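Fevcombe two-arm sorting set - README

Student project, robotics club, Hadia workshop. Last updated in August.

What this is

Recordings of two arms moving small packaged goods between open containers on a table. We made them for the Stavcombe sorting challenge and are putting them up because two other clubs asked. I would not build much on them yet.

What you get

One folder per session, 8 sessions in all. Each has the head camera video, the joint logs for both arms and a text file with the operator's notes. The notes are uneven. Some operators wrote a page, others wrote "fine".

Known problems

The word "success" in the labels means the operator thought it went well. We tried a second opinion on two sessions and the labels did not agree as often as I'd like.

Clocks on the two arms drift. The sync script fixes most of it, but check before you train on anything that needs both grippers at once.

Same wall and same white table throughout. A policy that does well here may have learned our table. The club's poster says the set "generalizes to household sorting" - I voted against that line and I still don't see the evidence for it.

Thin packets are harder than boxes, and the logs don't record grip force, so you can't tell a firm hold from a lucky one.

Baseline

The Rocha script in the tools folder replays a session and trains a small model. Treat its score as a check that your install works.

License

Free for class and club use. Ask before you sell anything made with it.

Container layout

Layouts vary by session and are listed in the notes, when the operator remembered. Left and right are always as the head camera sees them, including in the joint logs.

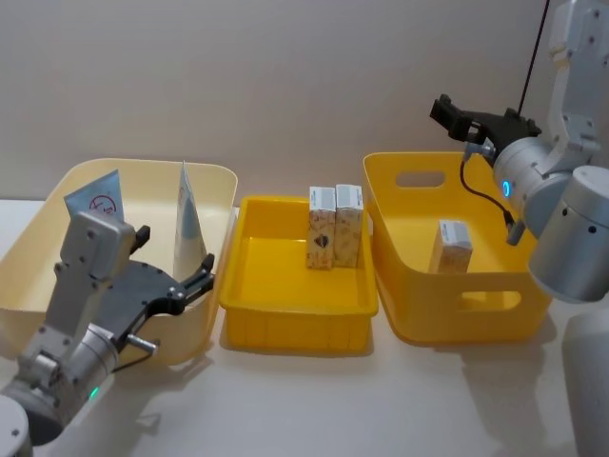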